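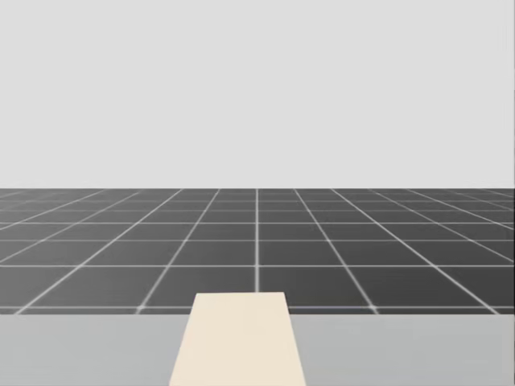 Flutach Planner: Frequently Asked Questions

I opened the default scene and there's only a board on a table. Did the install fail?

No, that's the default scene. Grey table, cream board, tiled floor, lots of sky. Add your own clutter from the Props menu, or load one of the Kowalczyk benchmark layouts if you'd like someone else's.

Where are the arms?

Outside the camera's view. The start-up camera looks out over the table and the arms are parked at home. Press 5 for the wide camera. If they're missing there as well, your robot file didn't load and the console will have told you so, in grey text, once.

Is the board a collision object?

Yes. So is the table. The floor is not, a decision we defend every November when the new grad students arrive. Tick "Solid floor" under World if your arms have ambitions down there.

Can I turn off the grid lines?

View, Floor, Plain. Your colour settings live in the same panel. People training perception models usually switch the floor texture at random on each reset, and the Druketti plug-in will do that for you.

The planner gives up after 2995 iterations. Why that number?

Ask Lyle Alcantara, who typed it. It's max_iter in the planner config and you're welcome to type a different one.

What is error 1379?

The goal pose is inside something. Usually the board.

Will a plan that works here work on my real Drernura cell?

It'll run. Start at 22 per cent speed and keep a hand near the stop button. The simulated board has never once been bumped by a coworker with a coffee.

Where do I report a bug?

The tracker, with your log attached. "It went weird" has been filed already.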